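Home | Local | Business | Property | Contact

Lobby cleaning moves to daytime at Gustlow building

June 19, 2024
By Shona Trevaskis

The front lobby of the Gustlow building is now cleaned during office hours, building manager Henok Ejigu told tenants in a notice. The change follows a trial in May.

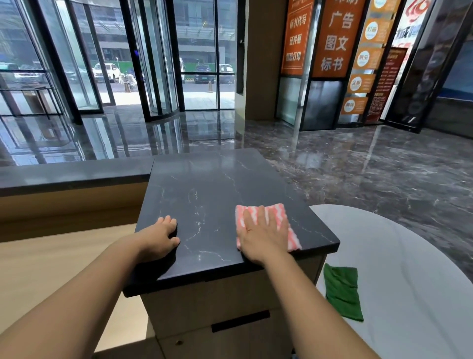 Stone tops, including the reception counter, are wiped by hand with a cloth 2 times a day. The dark marble shows fingerprints and dust quickly, Ejigu said, and the old evening round left it marked by noon - mostly near the revolving door.

Reception stays open while the work is done. Visitors may be asked to keep bags off the counter for a few minutes. The notice went to all 100 tenants. 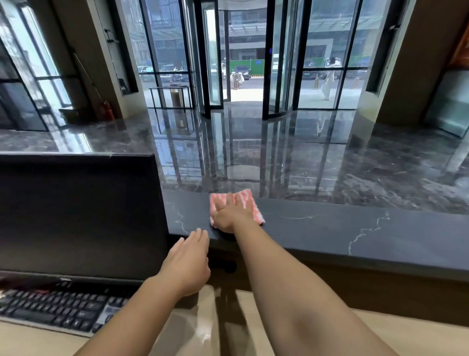
Floor work stays in the evening

The lobby floor will still be polished after 6 p.m. by Pluvcombe, which holds the cleaning contract. Questions go to Ingeborg Pfeiffer at the management office.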